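Speaker notes: getting usable trajectories out of hand-held grippers
Talk for the Clukville meeting, August 24, 2022
Notes by Zyanya Zamudio. Slides are with Szabolcs.

Opening

Say who I am and that I work on the tooling side of the Alvarado project. I don't train the policies. My part is everything between the memory card coming out of the camera and the training job starting.

Say at the start that this is a talk about software. The grippers themselves were covered by Apolinar last time and his slides are still up. If anyone asks about the linkage or the finger pads, send them to him.

What I want to cover: how we get the camera pose, how we get the finger opening, what we throw away, and what we'd change. Leave questions for the end apart from quick ones.

Slide 2: the pipeline

Each recording goes through the same steps. Read the video and the motion sensor, line up the clocks, run the mapping pass, localise every demonstration against that map, read the gripper width, cut into episodes, run the checks, write out.

We call the whole thing Tirnix. It is a set of Python scripts with a small scheduler over the top. Aurelio wrote the scheduler. It can restart from any step, and we use that all the time when one of the steps changes.

Mention that the steps pass files to each other, never objects in memory. It's slower. It also means I can open what any step wrote and look at it, and most of the bugs I'm going to talk about were found that way.

Slide 3: numbers

3,129 episodes went in. They were recorded over 18 sessions in ordinary rooms, with tables and household goods that people had to hand. Don't read out the table of rooms, it's on the slide.

Slide 4: pose

Tell them about mapping first. Before the demonstrations start, the operator walks slowly round the table and we build a map from that. Then each demonstration is located inside the map. If the mapping walk is poor, the whole session is poor, so it's worth doing twice.

Main problem is speed. People move their hands faster than they think they do, especially on the way to the object. The table smears and the tracker loses its corner features. The gripper stays sharp all the way through, as it moves with the camera, and this causes its own trouble: the sharpest corners in the image are then on the gripper, and they don't move. A tracker that uses them will tell you the hand is standing still.
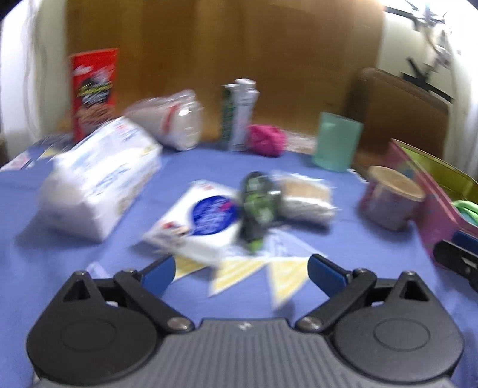 So we mask the gripper before feature extraction. We started with a fixed mask drawn by hand. It worked for the body and failed for the fingers, because the fingers open and close and the mask was drawn with them in one position. The second version builds the mask from the measured width, so the finger regions follow the linkage. There is a small margin on each side.

The other gripper is harder. In two-handed recordings it comes in from the side and we don't have a good mask for it yet. At present we use the other hand's own pose to predict where it will show up, and blank out a generous patch. You need both poses for that, so we run it in two passes. First pass rough, second pass with the patch. Berenice has a note on this if anyone wants the details.

Pause here for quick questions. Someone will ask why we don't simply use a faster shutter. We do, where the light allows it. Indoors it often doesn't, and a window behind the table pulls the exposure about in ways that are hard to fix afterwards.

Slide 5: gripper width

Width is read from the picture. We detect the two fingertips, take the distance between them, and convert with a calibration done at the start of each session: fully open, fully closed, five times, slowly.

Two failures to show. First, objects close in colour to the pads. The detector took the edge of a dark object for a fingertip and reported the gripper closed when it was open. We fixed this by limiting where each tip is allowed to be, given the geometry. Second, skipped calibrations. Operators forget. The script now refuses to process a session without one and prints the session name in capitals. Szabolcs thinks the capitals are rude. They stay.

Slide 6: clocks

Keep this short, people get lost. Two grippers, two cameras, two clocks. We line them up on the timecode and then check against motion. If the offset from motion disagrees with the timecode by more than a couple of frames, the session is held for a person to look at. 6 sessions were held. In most of them one of the cameras had been restarted halfway through.

Slide 7: what we throw away

Checks, in the order they run:
Tracking lost for longer than half a second
Jump in position between neighbouring frames
Width outside the calibrated range
Episode too short to contain a grasp
Hands closer together than the hardware permits

That last one is cheap and catches a lot. If the two poses put one gripper inside the other, at least one pose is wrong.

Say clearly that crowded tables are kept. An early version of the filter scored episodes on how confident the object detector was, and it quietly removed most of the cluttered ones: bags, shiny wrapping, things leaning on each other. The policy trained on what was left did well on tidy tables and badly on the rest. We took the filter out in April.

Slide 8: replay

Every kept episode gets replayed in simulation on the target arm before it goes to training. We only look at reach and joint speed. No contact. If the arm can't follow the path at full speed we try again at a lower speed, and if that fails the episode is tagged and left out for that arm. Another arm may still be able to use it, so it isn't deleted.

The replay viewer is the Jinley one with our own loader. Demo it if the network is working. If not, use the recording on the laptop desktop.

Slide 9: what we'd change

Run the tracking check on site. Operators should know within a few minutes that a session has failed, while the table is still set up.
Store the mask with the episode. We've had to rebuild them twice.
Version the calibration files properly. Aurelio has started on this.
A proper model for the second gripper in place of the blanked patch.

Thanks to Berenice, Apolinar, Aurelio and Szabolcs. Contact details are on the last slide. Leave slide 11 up during questions, it has the step diagram and people always ask to go back to it.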